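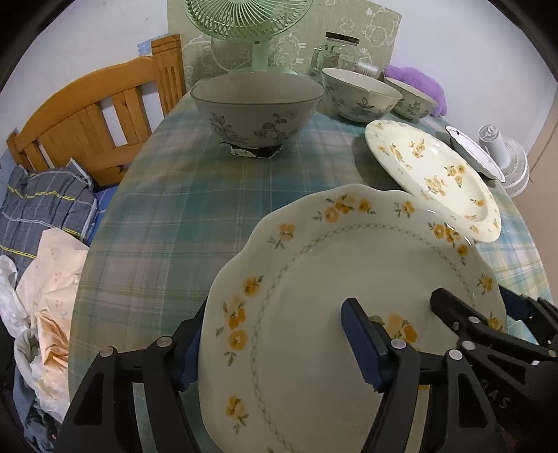

2 min read

Stacking floral plates after a meal

Work on the cloth. A plaid tablecloth gives a little padding, and wavy rims chip less on fabric than on bare wood.

1. Lift each plate by the rim and check both faces. Run a fingertip along the scallops — chips are easier to feel than to see.

2. Sort by diameter and rim shape. Cream plates with similar yellow flowers can come from different patterns, so compare the border: a printed chain on one, raised beads on another.

3. Set the first plate face up and lower the next onto it, held at opposite sides. Small misalignment is acceptable. Do not twist the upper plate to correct it; lift and reset.
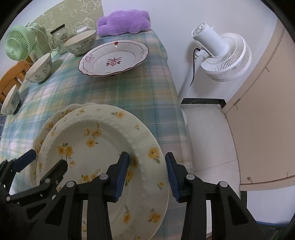

Storage

Limit each stack to eight plates. Place a felt or paper disk between plates with raised decoration. Keep stacks 2 inches from the shelf edge.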